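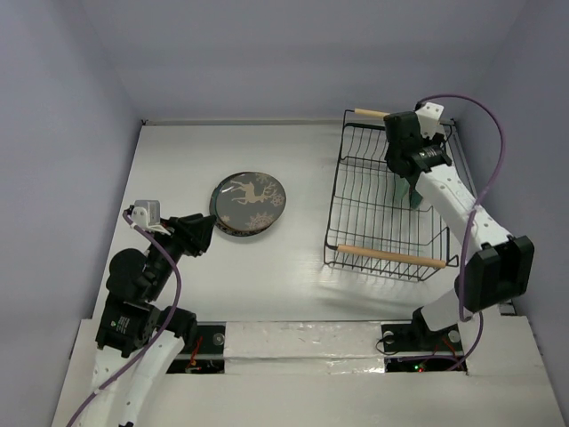 Jinthorpe, February

The reindeer should have gone back in its box weeks ago. I hold that view less firmly than I used to, but I still hold it, and it has led me into a longer quarrel with the dish rack.

A reader named Manouchehr Pakzad wrote to me after my column on holiday tableware, the one where I said that a plate with snowflakes on it is a plate you have agreed to store for most of the year. He eats off his all year. Toast in June, on a reindeer. He says it is a good plate and he paid for it, and he doesn't see why the calendar should get a vote. I have no real answer to this. A leaping reindeer on dark gray does look better than most of what is in my own cupboard, and a beige snowflake under a fried egg is doing nobody any harm.

What I do object to is the rack. You know the type: black wire, light wooden handles, long enough to take up half of any counter it's put on. It has turned up in every kitchen I've been asked to admire lately. People buy it because the old one was plastic and had gone pink at the corners, and I understand that. But then it stays out. It becomes furniture. And a thing that stays out on a counter had better earn the space.

I have been told that wire racks earn it several times over. They let the air through, the plates stand up, the water runs off, and everything is dry by morning. The last claim is the one I'd like to question. I live with a rack, and at 7 a.m. my plates are dry in the middle and wet where they touch the wire. Mugs are worse. A mug upside down keeps a ring of water around its foot, and when you turn it over to put it away the water goes up your sleeve.

So you get a towel and dry the thing you bought a rack to avoid drying. My mother had no rack at all. She had a folded towel next to the sink and another towel in her hand, and the washing-up was finished when it was finished. The dishes went from the sink to the towel to the shelf. I don't claim she enjoyed it.

The wooden handles bother me in a separate way. Wood is a fine thing to hold. I just can't work out when I would be holding it. Nobody I know carries a loaded dish rack from room to room. You might lift it to wipe underneath, and if you are lifting it to wipe underneath then the handles are going to be gripped with wet hands for as long as you own the rack. On mine the finish went dull at one end first, the end nearer the faucet. It was a Turel, I paid 175 dollars for it during a weak moment in 2000, and it has outlasted two kitchens, so I will grant that the wire was good.

There is also the matter of what a rack does to a stack. Plates are made to be stacked. Leave a few of them in a pile on the counter and they take up the room of one plate. Put the same plates in a rack and they want a slot each, with air between, and there go your bowls. I've heard it argued that this is the whole idea, and that a wet stack is asking for trouble. Fair enough, if the stack is wet. But I have watched people take dry, clean plates and file them in the rack because the rack was there and the cupboard door was shut. At that point it has stopped being a drying rack and become a shelf, and a poor one, with splashes.

Which brings me back to patterned plates, because this is where the pattern people and I might come to terms. If the rack is going to serve as a shelf, then what stands in it is on display whether you meant it or not. A row of plain white plates on edge looks like a cafeteria. A plate with something going on around the rim gives you a bit to look at while the kettle comes up. I've softened on mixing them, too. The gray reindeer on top of something teal made me look twice, and I am a person who once returned a set of Lacerda soup bowls because the blues didn't agree.

I'm not softening on the size. The Goveron catalog lists its large rack as suitable "for everyday family use," and gives the family no hint of where it is supposed to make a sandwich. Most sinks I've stood at have room beside them for a cutting board or for a rack that size. The shops would prefer that you not think of it as a choice. I think of it as one every evening, around the time I start moving the thing onto the stove, which I know I shouldn't do, and which I have done with a burner still warm.

Try a week without it. Put it on top of the refrigerator, use a towel, and wash as you go. I did this last month, expecting to feel superior, and the first few days went well. By the weekend I had a wet towel over every chair back and a plate drying flat on the counter with a puddle under it. I put the rack back. I would like that entered against me, since I'm asking others to try it.

But I put it back for the evening only. It comes down after dinner and goes up again in the morning once I've emptied it, and having to lift it is what gets it emptied. A rack that lives on the counter is never empty. There is always a lid in there, or the one plate that everyone eats off because it's the nearest.

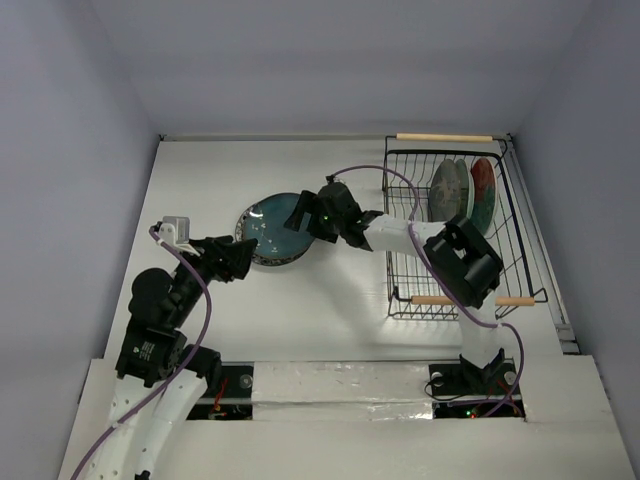

Niloufar Parsa disagrees, and at some length. In her house the nearest plate is the point. She wrote that she got rid of most of her dishes when she moved, and now keeps so few that the rack is the cupboard. "You wash it, you stand it up, you take it out and eat off it," she told me. "The door you keep telling us to open is a door I don't have." She thinks my towels are a bigger nuisance than her wire, and asked how often I launder them.

Often enough, I wrote back, which she will have understood to mean not very.

Her method makes sense for one person, maybe two. I can see it with a blue plate you like, one with white specks on it and a fancy dark edge, the sort of plate you might want to see standing there. I can't see it with children, or with guests, or with anyone who cooks with more than one pot. And I notice she didn't say how big her rack is. If it's the long black one with the handles, she has given up half a counter to keep three dishes, and I'd still tell her to get the small one.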